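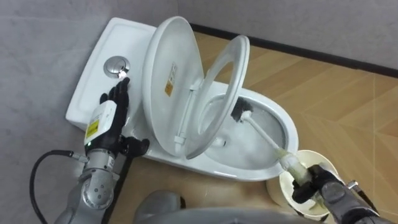
Skorndale study questions method behind regional health preparedness index

2 Jan 2024

A working paper released by the Skorndale Institute says the Trellonen Index, which ranks regions by how well they are prepared for outbreaks of infectious disease, gives too much weight to spending and too little to staffing.

The authors, Zdeňka Procházka and Juraj Dvořáček, rebuilt the index from its published inputs and tested how the order changed when the weights were altered. The exercise covered 73 regions and used 3,042 separate data entries, most of them annual returns on hospital capacity, laboratory turnaround and vaccine storage.

According to the paper, four of the ten highest-placed regions left the top group when budget figures were replaced by the number of trained staff in post. The lower half of the table moved less. Regions that had reported late were given the average score of their neighbours in the original index – a step the authors say was not set out in the method note.

"The ranking is sensitive to a small number of choices, and those choices should be printed next to the table," Procházka said.

The paper also looks at the survey part of the index, in which health officials score their own services. It found that about 400 of the replies used had been carried over from the previous round without being marked as such. With these removed, the gap between first and second place fell within the margin of error.

Clalen, the consultancy that compiles the index, said it would check the carried-over replies and publish a corrected file if needed. Its head of data, Vilém Paulík, said spending had been chosen as the main measure as it was the only one reported in the same way by every region.

The authors do not offer a ranking of their own. They recommend that scores be shown as bands, with missing returns left blank. The full paper, with the recalculated tables and the code, is available from the institute on request. A technical meeting with Clalen is planned for later in January.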